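Do you really need to block that? A doubter's notes on finishing

I have been asked to write something for the December issue on blocking, mainly because I was heard complaining about it over the biscuits. So take this as one knitter's grumble, with a few measurements attached.

For anyone new: blocking means wetting or steaming a finished piece of knitting, easing it to size, and leaving it to dry. Every pattern tells you to do it. Most of them say "block to measurements" and leave it there, as if the matter had been settled by someone cleverer than you. I followed that instruction faithfully for years, and I pinned things to the spare bed that had no business being pinned to anything.

What set me off was a leaflet that came with some yarn from Wuyts. It promised that a proper block would "correct uneven tension, align the stitches and perfect the fit". That is a lot to ask of a washing-up bowl. It also recommended their own blocking wires, their own mats and a wool wash in a small bottle, and that made me more suspicious still.

So I knitted some squares. I used the Wuyts wool, a wool and cotton mix called Fornik that several of us bought in the Zoltthorpe closing-down sale, and a plain acrylic from the bottom of my bag. I made a pair in each yarn on the same needles, wet-blocked one of each pair and left the other exactly as it came off. Then I put them in a drawer for a fortnight and tried to forget which was which.

The wool was the only one where I could tell at once. The blocked square was flatter and the stitches had settled, I'll give it that. It had also grown by almost 2 cm in width, and on a cardigan that sort of thing matters. If your tension square was never washed and your jumper is, you have measured the wrong fabric. I have made this mistake more than once and blamed the designer each time.

The Fornik squares were harder. The blocked one looked smoother on the first day. By the time it came out of the drawer I had to check the label I had tied to the corner. I asked Floor De Smet to choose the blocked one and she picked the other, quite firmly, and then said she preferred it anyway.

As for the acrylic, a soak did nothing I could measure. It went in as a curly-edged square and came out as a damp curly-edged square. You can change acrylic with steam, but you can also kill it that way, and the limpness doesn't wash out. I have a hat that proves the point.
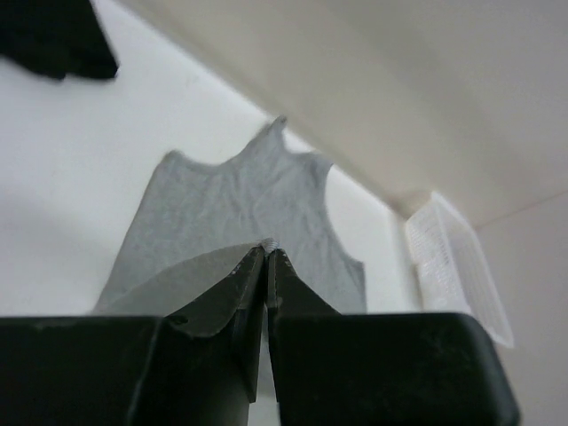

Womamance Knit and Stitch Group

Now for the claims that I think are simply too big. Blocking will not mend uneven tension. It will hide a little of it in wool, until the first proper wash, when you will be back where you started unless you pin it all out again. If your purl rows are looser than your knit rows, try a smaller needle for the purl side. It is a dull answer and it costs less than a set of wires.

Nor will it rescue a garment that is the wrong size. I know people who swear they have gained a whole size by stretching. I'd like to see the same jumpers after an afternoon of being worn. Ribbing in particular hates being pulled about, and a stretched cuff looks tired from the beginning. If you must pin a jumper, leave the welts and cuffs alone.

Then there is the advice that you should block every piece before sewing up. I do think this one has something in it, although I came to it grudgingly. Stocking stitch rolls at the sides, and mattress stitch along a rolled edge is miserable work. A quick spray with cold water and an hour or so under a towel gets the edges to lie down long enough to seam them. You don't need to soak a back and two fronts overnight for that.

Lace is the exception, and I won't argue about it. Unblocked lace looks like something you'd clean a window with. My last shawl took 400 metres of fine wool and looked dreadful right up to the moment it was stretched out, and then it looked like the pattern photograph. Pin lace as hard as the yarn will stand. I used ordinary dressmaking pins and two foam play mats, and I can't see what the special ones would have added. (Do check that your pins are rustproof. A brown dot on cream wool is there for good.)

Somebody at the last meeting told us that blocking wires had changed her life. Perhaps so. Mine would have needed a longer table. If you are curious, try smooth cotton yarn threaded along the edge and pulled taut – it does nearly the same job for straight sides and rolls up into a pocket.

What do I do now? I wash the tension square the way I mean to wash the garment, and measure it once it's dry. Wool gets a soak of 15 minutes in cool water, a squeeze in a towel and a flat surface, patted to shape and with no pins at all. Fornik gets the same, mostly to remove whatever it picked up in my bag. Acrylic goes in the machine and takes its chances. Lace gets the full performance.

I'm quite willing to be told I'm wrong. If you have a pair of squares that show otherwise, bring them along with the ball bands, and please don't tell me beforehand which one was blocked. I would especially like to see alpaca, which I have avoided on grounds of cost, and anything in linen – I'm told it improves enormously, though so far only by people selling it.

The squares are in the blue biscuit tin if you want a look. Please put the labels back on the right ones.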